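The tablecloth stays on

My mother owned one good tablecloth. It lived in a drawer, wrapped in tissue, and came out at Christmas and when the priest visited. The rest of the year we ate off bare laminate, and I grew up believing that a cloth on a table meant somebody was about to be told off.

So it's a bit of a surprise, at my age, to find that I'm a tablecloth person. Every day! Toast, takeaway, tax return, all of it on a cloth.

I blame Naledi Maluleke. She runs a little homewares shop called Mathebula on the main street of Trundidstead, and I wandered in one wet morning in April to get out of the rain and came out with a paper parcel under my arm. I'd told her our table was white and so were the chairs and the whole end of the house felt a bit like a dentist's. She didn't try to sell me a rug or a lamp. She pulled out 17 cloths (I'm not exaggerating, I had to help fold them again) and told me to pick the one I'd be least upset to spill on.

That's her whole philosophy, more or less. A busy pattern forgives you. Plain linen is gorgeous until the first beetroot, and then you spend the evening dabbing with soda water while your guests pretend not to notice. Stripes, zigzags, a bit of grey, a bit of yellow, and you can get through a bowl of laksa with your dignity intact.

She has opinions about cutlery too. I'd always hidden the chopsticks in the back of the drawer and brought them out for dumplings, as if they had to be booked ahead. Naledi puts them down with the fork and spoon at every meal and lets people sort themselves out. I tried it and my husband now eats salad with chopsticks, slowly, which has done wonders for the conversation. Black ones with a touch of gold at the tips look smart enough that you can skip the napkin rings and all that carry-on.

As for flowers, put them at the far end. I used to plonk them smack in the middle and then everyone spent dinner leaning sideways to see each other. Down the end they can be as big and blowsy as they like. I'm mad for that washed-out hydrangea blue at the moment, with something dried and scratchy poking up behind so it doesn't go too bridal. Nillton, the nursery out past the showground, will sell you dried stems by the bunch if you ask at the counter.

And fruit! Mandarins with the leaves still on are the cheapest centrepiece going. You don't even need a bowl. Leave a couple on the cloth and someone will have peeled one before you've got the kettle on, and then the whole room smells of it, and you put out another.

I wash the cloth once a week on cool and hang it over the back fence. I've stopped ironing it. Mum would have a fit, though last time she stayed she did ask, very casually, what colours they came in.
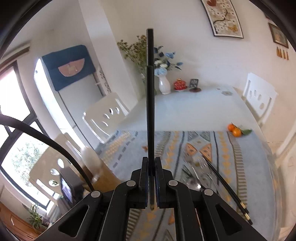 Blue, yellow and grey on the table, with mandarins, chopsticks and flowers down the far end.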